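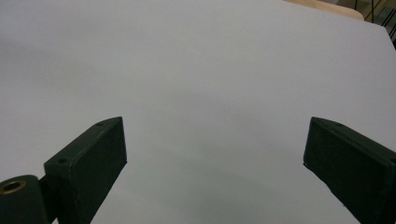 *Pale surface, soft shadow near the lower middle.*

**Tuesday, Pomthorpe workshop**

Right, the starch paste again! Batch 2 went on the book repair offcuts this morning and I'm much happier with it. Mamta Mittal reckoned I'd been rushing the cooking, and she was right (annoyingly) – left it on the low ring for about 60 minutes this time and it came out smooth, hardly any lumps, and it brushed out lovely.

Mix was 100 g wheat starch to 987 g water. I was aiming for a rounder number but my hand slipped with the jug, so that's the recipe now. Sieved it twice through the old Nadard mesh.

The hinge strips are under the Dhillon boards with the brick on top. Please don't move the brick! The lining tissue cockled a bit at one corner, I think I had the brush too wet, so drier brush next go and start from the spine side.

Still need: more blotters, a new lid for the paste tub, and somebody to ring Werkix about the nipping press handle, it's getting very stiff.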